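4. Working alongside the unit during a shift

This section is for floor staff at sites where a Favance arm has taken over packet handling. It covers what the unit does, what stays with you, and how to hand work back and forth. Installation and wiring are in Section 2. Fault codes are in Section 7.

4.1 What changes for floor staff

Before the changeover, staff picked up packets, carried them to the next station and logged each one by hand. The unit now does the picking and keeps the log. Staff clear the work area, watch the first picks of each shift, and decide what to do with anything the unit rejects.

The Tanasarn site logged 2,125 picks in September under this arrangement. Job titles and shift lengths there stayed the same. The hand log was dropped, and rejects are now reviewed at the end of the shift by whoever signed the unit in.

Note: Rejects are not counted against the person on shift.

4.2 Before the first pick

1. Sign in at the Pirno panel with your own code. Shared codes are blocked after 3 attempts.

2. Walk the reach zone. Appliances and furniture may stay inside it if they were there when the zone was mapped. If one has been moved, run Remap (Section 3.4).

3. Check that cables and power strips on the floor lie outside the path you use to reach the stop button. Do not unplug a strip to make room while the unit is powered.

4. Set the grip level. Use Low for soft packets and Medium for cartons. High is locked and needs a supervisor code.

5. Press Start and stay within sight of the hand for the first 50 picks.

CAUTION: Keep your hands out of the reach zone while the panel light is green. Pause the unit before you straighten or remove a packet, even if the arm is still.

4.3 Checking the grip

6. When the unit has hold of a packet, press Pause and look at the fingers. On a soft packet, the upper fingers should curl over the top edge and the thumb should press up from underneath. Light creasing is acceptable. If the packet is folded double or the seal is strained, go down one grip level and repeat the pick.

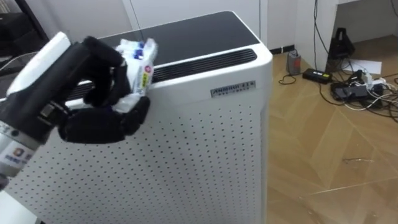
7. Check the clearance below the packet. When the hand works over an appliance with a top vent, the hold height must be high enough that the packet does not drag across the slats. Adjust the height under Path > Hold Height.

8. Press Resume. If the packet slips, the unit stops by itself and waits for you. It will not try again until you confirm at the panel.

Note: Do not take the packet from the fingers by pulling. Select Release and support the packet from below with an open hand.

4.4 Taking over by hand

Any staff member may take over at any time and does not need to give a reason.

9. Press Pause and wait for the amber light.

10. Select Manual Shift. The arm moves to its rest position and the log stays open.

11. Carry on by hand. Enter the number of packets moved before you hand back.

12. To hand back, clear the zone, select Resume Auto and repeat steps 6 and 7 on the first packet.

Manual time is recorded so the log adds up. Transka sites do not use it to assess individual staff.

4.5 End of shift

13. Select End Shift. The arm goes to rest and the log closes.

14. Sort the rejects into damaged, misread and unknown. Leave unknown items in the tray for the next shift.

15. Wipe the finger pads with a dry cloth. Pads are replaced every 300 hours of running time; the panel shows the hours left.

Questions about shift arrangements go to Hidayah Osman, site operations. For mechanical problems, use the service form in Section 8.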